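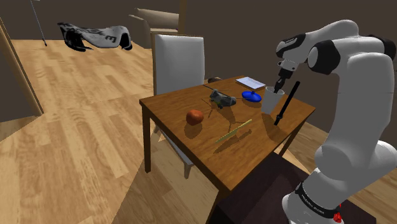 4. Loading a practice table

Each team in the Sirnholm club works through the same practice tables in the simulator before it gets time on the real arm. Open Vestix, choose Tables, then Cup and Rod. The gripper should come up pointing down at the white cup near the back right of the table, with the orange fruit, the toy helicopter and the blue lid on the tabletop beside it. If any of these are missing, reload the table.

4.1 Set the time limit to 700 seconds.

4.2 Set the arm speed to 18 percent. Leave the grip force alone.

4.3 Press Home and wait for the status light in the side panel to turn green.

4.4 Run your program 3 times without editing it between runs.

4.5 Save the log under your team name in the November folder.

Note: Loose items can drift or float if the physics step is set too coarse. Go to Settings, Physics, and enter 2000.

Caution: Do not press Reset while the gripper is closed. The log for that run will be lost.

Send problems with a table file to Roksolana Prokopenko, and attach the log.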